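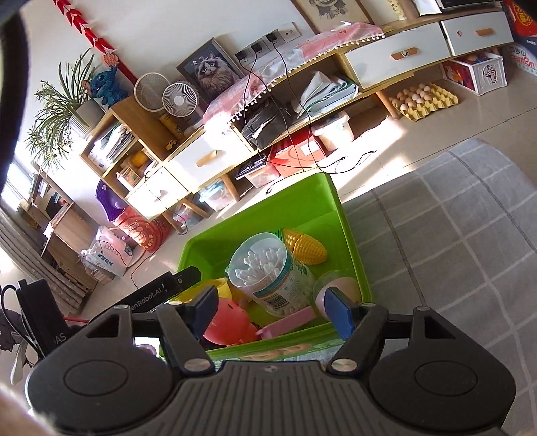
Photo: Huvby / home visits series

The green bin lives on the floor of the front room, on the rug, in front of a long low cabinet with white drawers. It is where things go when they have no other place to be. The owner of the apartment, a mother who asked that her name be left out, has kept one like it since her older child learned to crawl.

"Everything in there is on its way somewhere," she said. "The cotton swabs belong in the bathroom. The corn belongs with the play food. They all stop in the bin first."

We spoke at her home for a series on how families handle the stuff that piles up at floor level. She has two children and works part time from the same room. She moved here in May, into 2,772 square feet split over two floors, which she said is more space than she ever wanted to clean.

Her first plan was a set of labeled boxes from Vumero, one for each type of toy. She bought 16 of them. The labels lasted less than a month.

"The kids could read the labels fine," she said. "They didn't care. I was the one sorting, every night, and I was doing it after ten o'clock."

Most of those boxes went to a cousin. What replaced them was the one open bin and a rule that it gets emptied before dinner. The children take turns carrying things back. If something has been in the bin for a week and no one has asked for it, she puts it in a bag for the Gidska swap shop across town.

I asked whether it bothered her that bathroom supplies and toys end up in the same place.

"It used to. My mother kept a very strict house and I thought that was how you did it. But the swabs have their own container. They can sit next to a plastic corn cob for an afternoon."

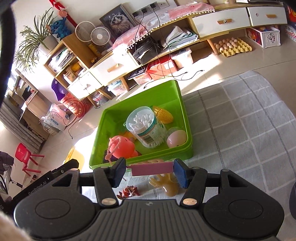 The cabinet was the one large thing she bought for the room. She wanted something low so the children could reach the drawers, and long enough to take over from the three small bookcases she had before. She ordered it through Carré and had to wait for it. The drawers hold craft supplies, chargers, batteries and outgrown clothes waiting to be passed down. The open cubbies are for papers and folders, and she admits they get less attention than anything else in the room.

"I go through the papers when I'm looking for one of them," she said. "That's the system for papers."

The top is supposed to stay clear, apart from a plant and a cloth. It doesn't. The cat picture was meant to hang on the wall and is still leaning against it. Two small fans stay out all year, and she said she has stopped putting them away in the fall only to hunt for them later.

Storage boxes go underneath, where there is a gap between the cabinet and the floor. She likes that the space gets used but said it makes sweeping slow. The boxes have to come out first, and whatever has rolled behind them comes out too.

Her advice for other parents was short. Buy one bin before you buy any others, and choose a bright color so you don't trip on it. Leave the lid at the store. And let children put things back badly for a while.

"My son puts the balls in with the puzzles," she said. "I move them when he's asleep, or I leave them there."

Her next job is the closet by the stairs, where the winter coats are. She hasn't decided what to do about it.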